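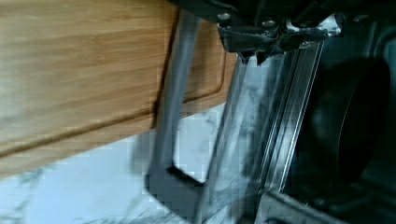 Why I Do Not Trust a Dividend That Never Changes

1/21/23

Many small investors I speak with have the same wish. They want a share which pays them the same money every year, or a little more, and then they do not want to think about it again. I understand this wish very well because I had it myself for a long time. In my opinion it is a dangerous wish, and the companies know that we have it.

Let me take the case of Harkness. For 20 years this company did not cut its dividend. In every annual report it was written on the first page, before the sales and before the profit. I held the shares for 8 of these years. I was proud of them, in the way a person is proud of a good car, and I recommended them to my brother-in-law, who still mentions it.

What I did not do was read the pages at the back. If I had read them, I would have seen that the company was paying to its shareholders 130 pence for every 100 pence it earned. The difference came from the bank. A company can borrow money in order to pay a dividend for quite a long time, and while the interest is low it does not even hurt very much. Then the interest goes up, and in October the board announced that the dividend would be "reviewed". The share price lost in one morning more than I had received in the last three years of payments.

After this I heard many people say that the board had lied. I do not agree. All the numbers were published. The board only did what we asked them to do. We, the holders, had told them at every meeting that we wanted the payment and that we would sell if it was touched. So they protected the payment and let the business become old. The factories were not renewed, and the good engineers went to other places.

Compare it with Nisbet, which makes a similar type of product and which was never popular with people who look for income. Nisbet pays out a part of what it earned in the year. In a good year it is a nice sum, in a bad year it is small, and one time it was nothing at all. The newspapers called it unreliable. But if you add up everything, the payments and the change of the price together, the holder of Nisbet is today in a much better position than I am.
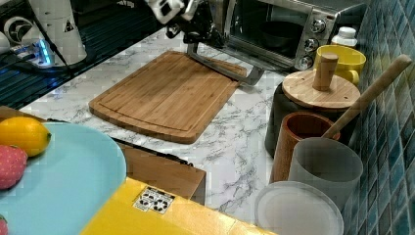

I think there is also something about character in this. A management which can say openly "this year we earned less, so you receive less" is used to speaking about bad news. A management which must produce the same figure each time learns to hide the bad news, first from the public and after some time from itself. I cannot prove this with a table. I only say that I have seen it more than once, and that I now listen for it when I read the letter of a chairman.

Some readers will answer that a pensioner cannot live from a payment which jumps up and down. This is a fair objection and I do not want to push it away. A person who must pay the heating in winter needs to know what is coming. But for this purpose there are other tools. One can keep two years of expenses in a savings account and short bonds, and fill it again when the dividends are good. It is less comfortable than a promise, I admit. You have to do a little arithmetic in the spring.

Others will say that they own a fund and so the question does not concern them. I would ask them to look inside. My own income fund held Harkness, and it also held Olix and Zesoslow, two companies with the same habit. It is normal, as the fund chose its shares by the size of the yield, and the yield is highest exactly where the market has begun to have doubts. I counted 7 companies among the largest positions which paid out more than they earned. The yearly fee of the fund did not go down when their dividends did.

I still own shares that pay dividends, and I will buy more of them this year. But now I look first at the cash which comes into the company, then at the debt, and only at the end at the payment. If the payment has been the same for a very long time, I take the report again and begin to read from the back.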